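Color and Attention, Week 2: Why Some Things Jump Out

Welcome back, everyone! Today we're looking at how color pulls the eye, from a bright yellow button on a red tray to a ripe berry in a hedge.

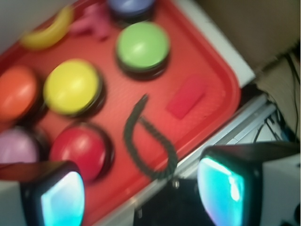 Pop-out

When one item differs from its neighbors in a single strong way, we tend to find it very quickly, however many neighbors it has — you'll try this for yourselves in lab. Mix two features together and the search usually slows down, sometimes quite a lot.

For Friday

Please read the Kodikara handout, pages 105 to 113, and bring your questions (even half-formed ones are welcome).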